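Jinow Foundation Opens Matching Grant Round for Small Nonprofits

Applications accepted through November; awards require an equal amount in outside contributions
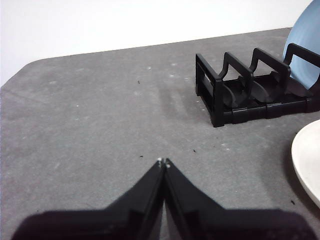 CIDWOOD, 2022-08-28 -- The Jinow Foundation today opened a matching grant round for nonprofit organizations with small operating budgets. The foundation will match qualifying contributions dollar for dollar, up to a fixed limit per organization, and will pay the match in a single installment after the contributions have been verified.

The round is administered by Ekden Philanthropic Services, which also handles the foundation's payment records and annual grant reports. Applications are submitted through the Awan grants portal. Paper applications will not be processed.

Under the terms of the round, a contribution qualifies if it is made by an individual, a family fund or a privately held business and is received by the applicant during the matching period. Each contribution must be at least $100. Government funds, loan proceeds, ticket revenue and in-kind gifts do not qualify. Pledges qualify only to the extent that they are paid before the matching period closes.

The foundation expects to review 300 applications. Organizations that have received a Jinow grant before may apply, provided that all earlier reports have been filed. An organization with an open report will be marked incomplete in the portal and will not move to review until the report is accepted.
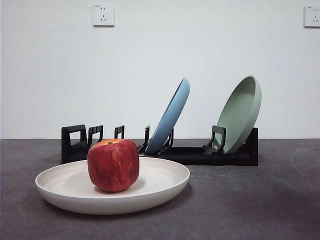 Applicants must also provide a current determination letter, the most recent annual information return, a list of board members and a one-page budget for the use of the matched funds. The budget may include salaries, rent and equipment. It may not include debt repayment or transfers to an endowment. Narrative statements are limited to 1125 words, and the portal will reject longer text at submission.

Gifts of publicly traded stock are valued at the mean of the high and low prices on the date of receipt. Contributions made through a donor-advised fund are credited to the fund's sponsoring organization and qualify on the same terms as individual contributions. A contribution may be counted toward only one matching program. Applicants taking part in another matching program must identify it in their application and list the contributions assigned to each.

Ekden will verify contributions against bank deposit records. Donor names may be withheld from the public grant list at the applicant's request, but must be supplied to Ekden for verification.

The application period closes at the end of November. Decisions will be sent by email to the primary contact listed in the portal.

About the Jinow Foundation

The Jinow Foundation is a private grantmaking foundation based in Cidwood. It makes operating and matching grants to nonprofit organizations.

Media inquiries: Communications Office, Jinow Foundation, Cidwood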